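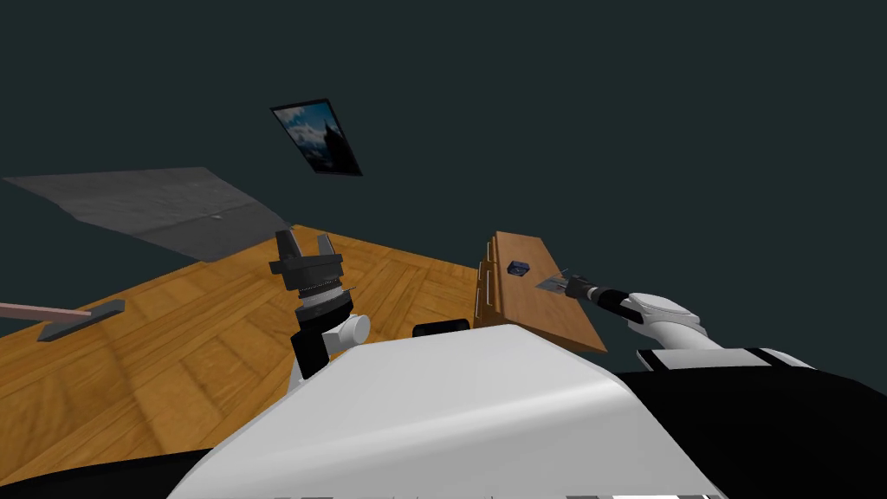 The Hestside High robotics club is through to the second round of the Cárdenas Cup, the all-simulation contest for school teams, after getting its entry in on Fri 4 July with 11 minutes to spare. Team of 16, most of them in their first year with the club. The task: steer a two-armed robot around a furnished room and handle small objects without knocking into anything. In the club's virtual room that means a wooden cabinet with a little dark blue object on it, a parquet floor and a mountain picture up on the wall. Right gripper is the one close in at the cabinet, left one up and open.

Round one was scored out of 2275 points, with penalties for bumps and for running over time. Scores for single teams are not out yet, just the list of who goes on. Students said the arms were the easy part. Getting the body to stop at the right distance from the furniture took most of the spring, and one bad setting in May wiped out a weeks worth of test runs.

The club started in January in a back room at the Fleneck library with two loaned laptops. Cotex, the parts shop on Mill Road, has since put in $1000, which went on a better graphics card and snacks for the late sessions.

Round two is a new room layout that teams dont get to see ahead of time. Same robot, same controls, and both arms have to be used at least once. Club meets Tuesdays after school and is still taking new members, no coding needed to join. Parents can watch the next practice run on the big screen in the library, doors at 6, bring a chair if you can becuase seating is short.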